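## Room turnaround at Steltemano House

From November the arms on the second floor will do part of the room round at Steltemano House. The trial covers six rooms, and housekeeping staff on that floor keep their normal hours. Waste baskets and floor-level tidying come first, beds stay with us.

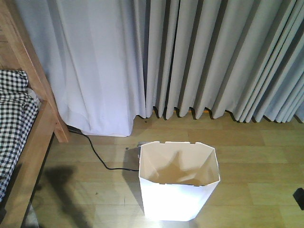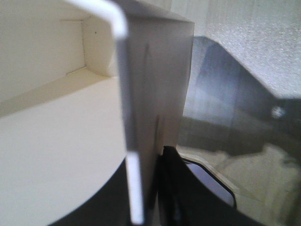
### What changes on shift

The Kekana sheet is still the start of the day. Rooms marked with an R have the arm booked in, so please leave the basket on the floor away from the bed and go on to the bathroom. Cables are the main worry. If a guest has left a lead across the floor, move it to the wall side before the arm starts, or mark the room as manual.

Over the three weeks of testing in the Juderano building the arm was booked for 633 baskets. Staff had to step in on 308 of them, mostly for baskets pushed up against furniture. That is a lot of stepping in, and the rota allows for it – each pair has an extra half hour on trial days.

Several people asked whether posts will go. No posts are being cut during the trial, and the hours freed up will go to linen and to the deep cleans that keep getting put back. What happens afterwards has not been decided. The union rep will be at the review meeting and the notes will be put up in the staff room.

### Training

Sessions are on Friday at 2pm in the linen store. You will learn how to pause the arm, how to book a room back to manual and how to log a fault in Grornalik. Night staff can ask for a separate slot. Flat shoes, please, and bring your pass.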